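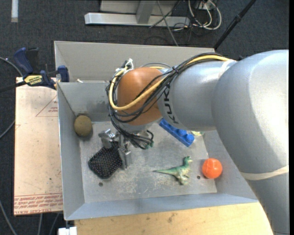

# Sheet-metal bins in the returns hall: condition, cleaning and replacement

Speaker notes, October 2023
Speaker: Olaia Zabala, Stores and Handling, Clultent
Session length: 18 minutes, followed by questions

## Slide 1. Opening

Welcome the audience on behalf of Clultent and thank the hosts at Baran for the use of the hall. Mention that copies of the bin inspection sheet are on the table by the door.

Leave the opening slide up while people find their seats. Say that the talk is concerned with bins of this general kind: grey metal, sloping sides, a floor that has taken a good deal of wear. Ask the audience to look at the floor of the bin first. There are whitish scratches across it and worn patches, mostly towards the lower middle. We shall come back to the floor on slide 4.

State the purpose of the talk. Clultent reviewed all the metal bins in its returns hall this year and changed the way they are inspected, cleaned and taken out of use. The review was carried out by Demetrio Vidal and Shufen Shen. The costs were checked by Araceli Carrasco, who is present today and will take any questions on money.

## Slide 2. What the bins are for

The returns hall receives small goods sent back by customers. Most are the size of a hand or smaller. They arrive in cartons, are taken out of their packing and placed in a bin before sorting.

Points to make:

- A bin holds goods for a short time. It is not a place of storage, and the rules for shelving do not apply to it.
- Goods in a bin are not stacked or arranged. They lie as they fall, at whatever angle.
- The condition of the bin matters to the goods. A customer's item may be sold again, and a mark made in our hall is a loss to us.

Refer back briefly to the black item on the opening slide, with its mesh-like surface and regular pattern of light dots, tilted in the bin. Surfaces with a fine texture need particular care under our handling rules. Dust settles in small openings, and a cloth with loose fibres will leave some of them behind. Our rule is a soft brush first, then inspection under a lamp.

Do not spend long on this slide. The audience at the Alleck meeting knew the returns process well, and the same is likely to be true here.

## Slide 3. The review

There were 171 metal bins on the register at the start of the review. Each was given one of four grades:

1. Fit for all goods.
2. Fit for packed goods only.
3. To be repaired.
4. To be withdrawn.

Explain that the grade is written on a card and also entered in the register. Before the review, the grade was held in the register alone, so a member of staff standing at a bin had no means of knowing it. This was the first finding of the review and it cost very little to put right.

Explain also who may change a grade. Any member of staff may lower one. Only the stores supervisor may raise one. Some departments objected to this during the consultation, chiefly on the ground that bins would be lowered without good cause. The rule was kept, and will be looked at again in November.

Pause for any short question on the grades. Longer questions should be held to the end.

## Slide 4. Floors

Show the opening slide again if the equipment allows it. Otherwise proceed.

The floor is the part of a bin that wears first. Goods land on it, slide over it and are drawn across it when they are lifted out. In our bins the wear is seldom even. Sloping walls guide small items towards the lowest part of the floor, so certain areas receive far more contact than others.

The review separated three conditions that had previously been entered in the register under the single word "worn":

- **Scuffing.** The surface is dull or pale and feels smooth under a gloved hand. No action is needed beyond ordinary cleaning.
- **Scoring.** A line can be felt with the edge of a plastic card. The bin moves to the second grade and is looked at again at the next inspection.
- **Raised metal.** An edge stands above the surface. The bin is taken out of use on the same day.

Stress that appearance alone is a poor guide. White scratches can look severe under strong light and prove to be quite shallow. A small raised edge near a wall may be hard to see at all. For that reason the inspection sheet asks for a check by touch, with cut-resistant gloves, as well as a check by eye. A grade cannot be given from a photograph, and this applies equally to the one shown today.

The sheet has a plain outline of a bin floor on the reverse. Staff shade the worn area in pencil. Ms Shen has compared the early sheets with later ones for the same bins and recommends the practice. Written remarks such as "slightly worse" were found to be of little use, as they depended on who had written them.

## Slide 5. Walls and corners

Sloping walls have one clear advantage: goods do not lodge high up at the sides. They also have a drawback. Dirt travels down the slope and gathers at the join with the floor, and this is where our cleaning had been weakest.

The present cleaning order is as follows:

1. Remove all goods and place them in a clean tray.
2. Brush the walls from top to bottom.
3. Brush along the joins, including behind any inner wall or raised lip.
4. Lift out the dirt with a hand vacuum. Do not tip the bin.
5. Wipe with a damp cloth and dry at once.
6. Carry out the touch check while gloves are still on.

The fourth step is new. Tipping was common practice, and in the course of the review we recorded two strained backs and one damaged panel arising from it.

Where a bin has a tall rear panel standing behind a lower inner wall, staff should look into the space between the two, if there is one. Mr Vidal found labels, cable ties and one complete set of delivery papers in such spaces. The papers related to a claim that had been closed some time before. (If asked: the claim was reopened and paid.)

## Slide 6. Linings

Many delegates will have been offered linings by their suppliers. We tried the Grondelex mat in some of our bins and can report on our own use only.

The mat reduced noise, and staff welcomed this. It was less satisfactory at the edges, where small items worked their way underneath and were missed when the bin was emptied. Cutting the mat more closely to the floor helped, though it made the mat difficult to lift for cleaning.

Our present position is that linings are permitted in bins of the first grade and forbidden elsewhere. A lining must not be used to cover scoring or raised metal. Repeat this sentence. It is the point on which we have had the most misunderstanding from other sites.

## Slide 7. Repair and replacement

Light raised edges can be dressed with a file by the workshop and the bin returned to use after inspection. Bent walls are straightened only when the join with the floor is sound.

The review set a limit of 200 euros for the repair of any one bin. Above that sum the bin is replaced. Ms Carrasco will explain how the limit was reached if delegates wish to know, and has asked that no comparison be drawn with other sites, whose workshop charges differ from ours.

Withdrawn bins are marked with red tape on the front edge and moved out of the hall before the end of the shift. Two earlier attempts to keep withdrawn bins in a corner of the hall ended with the bins back in service.

## Slide 8. Matters still open

- Whether the inspection card should be fixed to the bin or kept in a holder beside it. Cards fixed to the bin are torn off during cleaning.
- Whether plastic bins should be brought under the same sheet. Cristóvão Teixeira is preparing a paper on this for November.
- How often first-grade bins should be inspected. The present interval was taken over from the shelving rules and has not been tested.

## Slide 9. Questions

Thank the audience. Direct questions on cost to Ms Carrasco and questions on the register to Mr Vidal. Delegates who would like the inspection sheet in another language should leave their name with the registration desk.

Please return the borrowed gloves to the box at the front.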